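Istberg Evening Kitchen – notes for class 3: quick jams and stewed fruit

Sugar first
I know I go on about this, but weigh it! For a soft-set jam I use 500 g of sugar to 1000 g of prepared fruit. It won't keep like Nan's did, so into the fridge it goes.

Stewed apples
Peel, core and chop 400 g, add a good splash of water and put the lid on. Low heat, and stir now and then – they catch quickly. I like mine lumpy, but mash away if you want it smooth.

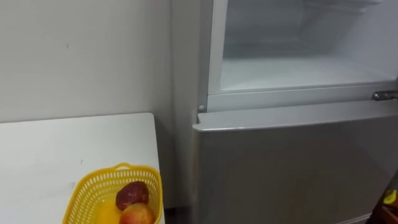
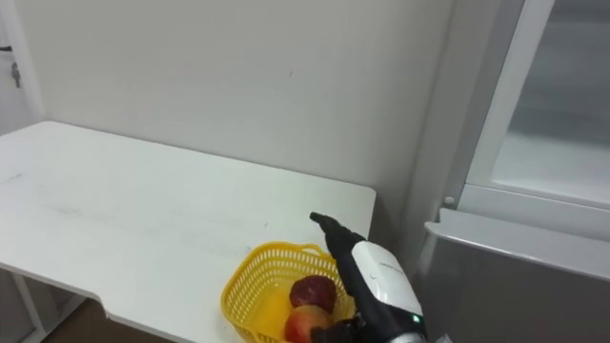
Testing the set
Pop a saucer in the freezer before you start. Drop on a little jam, wait a minute, then push it with your finger. If it wrinkles, take the pot off the stove.

For next class
Bring two clean jars and 200 g of any berries (frozen are fine, and a nicer colour half the time). We'll be making the Ladari relish too.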